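3.2 Shelf stock, moisture and returns

Second round of visits done in December, same four towns. Follbridge and Drollholm had kept their stockroom logs up to date, Gronow only partly, Pledidon not at all before the autumn. So the Pledidon figures are left out of the seasonal comparison and used only for the returns count below.

Total boards sold over the period across the three logged shops: 1260. Returned or exchanged: 136. The reason given at the counter was written down in the shop's own words and coded later by two of us. Warping came first by a long way, then splits at the ends, then "wrong colour", a category we had not planned for and which turned out to matter. Customers buying a single board for a shelf or worktop choose it under shop lighting and see it again at home next to something else. Several returns coded as wrong colour had nothing wrong with them at all and went back on the rack the same day.

Grain was the other thing. Staff in Follbridge sort by figure before putting stock out, plain at the front, streaky at the back; Drollholm does not sort. Pale boards with some darker streaking (Figure 4) were the ones the two shops handled most diferently. In Follbridge they were marked down. In Drollholm they sold at full price and, as far as the log shows, came back no more often then the others.

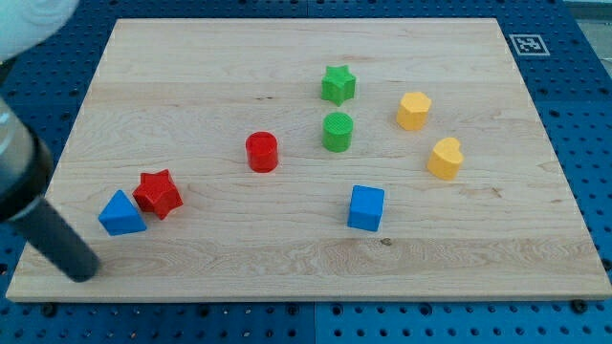

Figure 4. Pale board with visible grain and a few darker streaks.

One Drollholm shopkeeper told us that streaks had never lost them a sale, that people paid for a bit of character if you let them turn the board over themselves, and that marking it down only taught them to look for faults. The Follbridge staff disagreed when we put this to them. Their view: customers there buy in pairs and want a match. Plausible. The logs do show more paired sales in Follbridge but we have no way of seperating habit from the effect of the sorting itself.

Sample for the price question was small, 200 sales with both price and grade noted, and 20 of those had to be dropped for unreadable entries. No test is reported on the remainder. Gronow graded on a different scale until the summer and is left out here as well.

Moisture readings next. Taken at the rack, morning only, before the doors opened. See 3.3 for the meter and the corrections used.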